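# Cup, Tray, Belt: An Afternoon at the Larbridge Handling Lab

The building in Larbridge went up in 1865 as a rope works, and the floor still slopes toward the old loading door. Ginberg, which leases the ground level, leveled the section under its test cells with poured resin before it moved any equipment in. The rest was left alone. Visitors on the open day of 6th October were asked to watch their step where the two surfaces meet.

Ginberg does contract work in small-part handling. Its customers send it objects that are awkward to pick up, and it sends back a report, a gripping routine and a price. For most of its history it solved these problems with suction cups and two-finger grippers. Since March it has been running a separate program, called Ilum, on jointed robotic hands, and the open day was the first time anyone outside the firm had been let in to see it.

Attendance was limited to 13 people per session. My group was mostly packaging engineers, along with two buyers from Rosales, a catering supply company that washes and redistributes reusable tableware. Rosales has an obvious interest. Its sorting line handles cups, bowls and trays in mixed order, and the cups are the slowest item on it.

Leire Mateos, who leads Ilum, opened with the specification and no slides. The task she had set her team was to take a plastic cup by its outer wall, carry it over the edge of a shallow tray, and set it down upright. The cup had to be released without being dragged. The routine had to work with the cup presented at several angles, and with the tray shifted from its nominal position by up to the width of a finger.

"A suction cup will do the first half of this very well," she told the group. "It will pick up nearly anything with a flat base. Then someone hands you a cup the right way up, with the base on the table, and you have nothing to pull on."

A two-finger gripper can pinch the wall, but a thin wall flexes, and force high enough to prevent slip can be high enough to deform the rim. Mateos's argument for the jointed hand is that it spreads the load. The fingers close around one side, the thumb closes on the other, and no single contact needs to press hard. Her team's controller closes the digits at low force, checks motor current in each one, and tightens only those that report no contact.

The arm is mounted overhead, which leaves the front of the table open. Mateos said an earlier layout had the base bolted to the tabletop, and that the elbow kept entering the space where operators wanted to put their trays. Hanging the arm solved that and created a cabling problem, as anyone who has hung an arm will know.

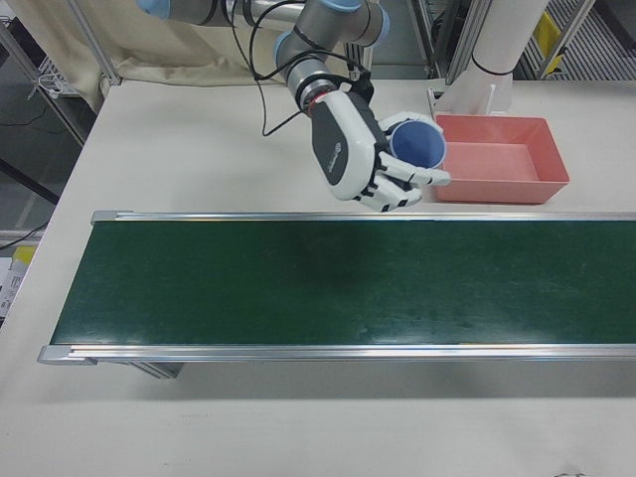 *The Ilum hand with a blue cup held beside the tray's left rim. The conveyor belt runs along the middle of the table.*

The transfer is where most of the engineering time has gone. The grasp itself was stable within weeks, according to Mateos. Getting the cup over the rim was harder, for a reason that will be familiar to anyone who has programmed a place operation with a hand of this size. The fingers extend past the object. If the planner treats the cup as the lowest point of the moving load, the fingertips can strike the tray first. Ilum's planner now models hand and cup together as one solid and adds a fixed clearance above the rim.

Wrist angle is the other variable. A cup gripped from the side tends to arrive tilted, and the controller corrects the tilt late in the move, after the rim has been cleared. Correcting earlier would be simpler to program, but it swings the knuckles outward at the point where clearance is smallest.

The conveyor was not part of the transfer task as Mateos described it. In the full cell it will bring cups to the hand at a steady rate, and the arm will track the belt during the approach. Dynamic picking is the subject of the next phase. One of the Rosales buyers asked what belt speed the team was aiming for. Mateos declined to give a figure until the tracking software had been tested with damp cups, which is how they leave a dishwasher tunnel.

Durability took up much of the question period. The hand's tendons are rated by Ginberg's own bench tests, and the current interval between inspections is 2000 grasp cycles. On a production line that would be used up quickly. Mateos called the number conservative - it was set before there was any wear data - and expects to lengthen it, though she would not say by how much. Replacing a finger is a bench job. Replacing a tendon inside a finger means sending the hand to the workshop upstairs.

Cost was dealt with briefly. A jointed hand is more expensive than a two-finger gripper and will stay that way. Ginberg's position is that the comparison should be made against a gripper plus its tool changer, its spare jaws and the time lost in each swap. For a line that handles one product, the simple gripper wins, and Mateos said so. For mixed tableware the calculation is closer, and the firm plans to publish cycle times once the belt phase is complete.

There are also open questions about cleaning. Joints collect residue, and food-area rules do not favor exposed seams. A glove is under evaluation. The first version reduced fingertip sensitivity enough that the contact check had to be retuned, and the second is with a supplier.

After the session the group was shown the control room, a former storeroom fitted with 3 workstations and a rack. Logs from each run are kept there with joint currents, commanded positions and the operator's notes. Mateos reads the notes first. One she quoted from the spring said only "thumb late again," and it led to a change in the order in which the digits close: the thumb now moves first and waits.

Ginberg will hold a second round of visits when the conveyor is integrated with the arm. Places will go first to firms that send sample parts in advance, with a minimum of two of each item.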